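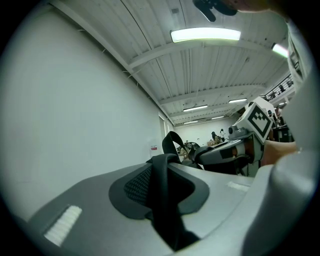 Fig. 5. Black strap looped up over the recess in the gray housing.

5. Setting the strap

I do this part at a table with good light, before I get into anything else in the Relstead guide. It's fiddly the first time (I redid mine more than once), so go slow!

1. Set the gray housing down so the black recessed panel faces you.
2. Find the strap where it comes up out of the recess, and run it between your fingers. If you feel a twist, flatten it.
3. Pull up a little loop, then ease it down until it's snug and you can still get a finger under it.
4. Give it one firm tug. If it slides, go back to step 3.

Note: I brush the mesh off with a dry paintbrush while I'm in there. Lint loves those little diamonds.

Caution: don't lift the housing by the loop, and keep cleaning sprays away from the white slatted grille on the left. A barely damp cloth is plenty for the smooth gray part.

When the strap stays put, go on to section 6.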